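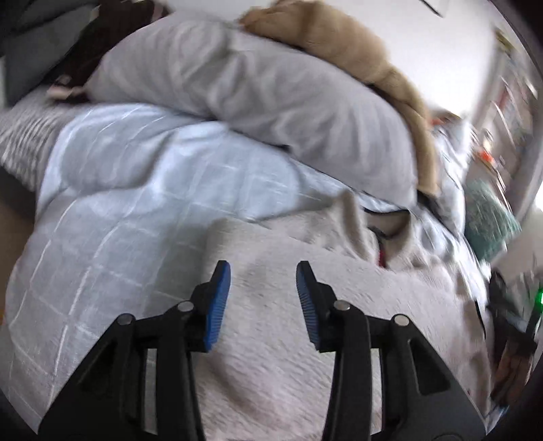 Section 3. Making the bed with the Jumby hand tool

Okay, beds! I'll say up front that no machine I've tried makes a bed the way my mother would, and Jumby is still slow at it. But it can pull up a blanket, and you teach it by doing the job yourself with the hand tool.

1. Hold the tool low over the bed with the jaws open.

2. Pick a fold that's already standing up (a corner works too) and bring the two pads in from either side. Flat fabric is much harder to grab, so save it for later.

3. Squeeze, lift a little, and pull slowly toward the pillow. Count to three before you let go.

4. Do the quilt first, then the blanket, then the pillow. Repeat the whole thing 13 times, messing up the bed in between.

Note: Debashish Chowdhury tested this with me in February, and Jumby managed a decent blanket in about 8 minutes. Pillows went fine. Tucking in? Not yet, so do that part by hand.

Caution: Keep cords and small things out of the folds. If the jaws snag, stop pulling and open them all the way before you try again.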